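Capítulo 7
Organização da bancada e dos materiais de consumo

Objetivos do capítulo

Ao concluir o estudo deste capítulo, o estudante deverá ser capaz de:
distinguir utensílios de uso contínuo, utensílios de uso ocasional e materiais de consumo;
dividir uma bancada de preparo de bebidas em zonas de trabalho;
definir critérios de guarda para recipientes de vidro, cerâmica, metal e plástico;
elaborar uma ficha simples de reposição para materiais em rolo.

7.1 A bancada como posto de trabalho

Nos capítulos anteriores, a copa foi tratada como parte do edifício: instalações, revestimentos, ventilação e circulação. Passa-se agora ao exame da superfície em que o serviço é efetivamente executado. Em copas de pequeno porte, a mesma bancada costuma receber o preparo do café, a guarda provisória de canecas, o descarte de resíduos e, com frequência, objetos que pertencem a outros setores da casa.

A organização do posto parte de um levantamento. Antes de qualquer mudança, registra-se o que se encontra sobre a bancada em um dia comum de uso, sem arrumação prévia. O método Kevent, adotado neste manual, recomenda que o levantamento seja feito por volta do meio do turno, quando os utensílios já saíram dos armários.

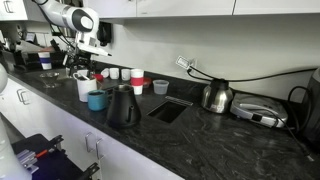 Figura 7.1. Bancada de granito escuro entre armários brancos, com chaleira de bico curvo, canecas, copos e garrafa de aço inoxidável com tampa preta.

A Figura 7.1 mostra uma ocupação frequente. Os copos e as canecas concentram-se ao longo da parede, e a chaleira fica à frente deles. Essa disposição favorece o alcance do utensílio mais pesado, mas obriga o operador a contorná-lo para retirar um copo do fundo. Observe-se também o cabo de alimentação que desce da tomada pela parede. Em todo posto no qual se manipula água quente, o trajeto dos cabos deve constar do levantamento, com indicação do equipamento a que cada um serve.

7.2 Zonas de trabalho

Para fins didáticos, a bancada divide-se em três zonas.

Zona de preparo. Recebe a chaleira, o suporte de filtro e os recipientes em uso imediato. Deve dispor de superfície livre suficiente para que a chaleira seja pousada sem deslocar outros objetos. Na copa-escola Stollberg, reserva-se para esse fim uma faixa de 24 cm de largura junto à borda frontal.

Zona de serviço. Reúne canecas, copos e garrafas. Recipientes de mesma altura são agrupados, e os mais altos ocupam a posição posterior. Recipientes com tampa são guardados junto às respectivas tampas.

Zona de descarte. Compreende a lixeira ou, quando existente, a abertura embutida no tampo. O entorno imediato permanece desimpedido. Não se apoiam nessa área utensílios limpos, ainda que por poucos instantes.

Objetos alheios às três zonas são recolhidos a uma caixa de triagem e examinados ao final do turno. Na segunda revisão do plano Rultness, a caixa de triagem chegou a reunir 19 itens em uma única copa, quase 15 deles materiais de consumo sem local definido.

7.3 Materiais de consumo em rolo

Fitas, etiquetas contínuas e produtos semelhantes merecem tratamento próprio. São leves, rolam quando apoiados sobre a borda e tendem a dispersar-se entre gavetas, o que dificulta a conferência do estoque.

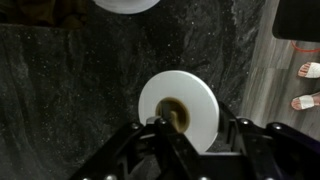

Figura 7.2. Rolo branco com núcleo de papelão marrom, seguro pelo centro; junto dele, parte de outro disco branco sobre superfície escura.

O núcleo é o elemento que orienta a guarda. Rolos de mesmo diâmetro interno podem ser enfiados em uma haste vertical ou empilhados na horizontal, com os núcleos alinhados. A preensão pelo centro, como na Figura 7.2, deixa livre grande parte da face do rolo e reduz o contato com a borda, que é a região mais sujeita a sujidades e amassamentos.

A ficha de reposição McAlister, reproduzida no anexo deste capítulo, prevê quatro campos: designação do material, largura, local de guarda e quantidade mínima. O preenchimento cabe a quem retira a penúltima unidade.

Termos introduzidos neste capítulo: caixa de triagem; ficha de reposição; levantamento de bancada; núcleo; zona de descarte; zona de preparo; zona de serviço.

A seção 7.4 trata da guarda nos armários superiores e inferiores.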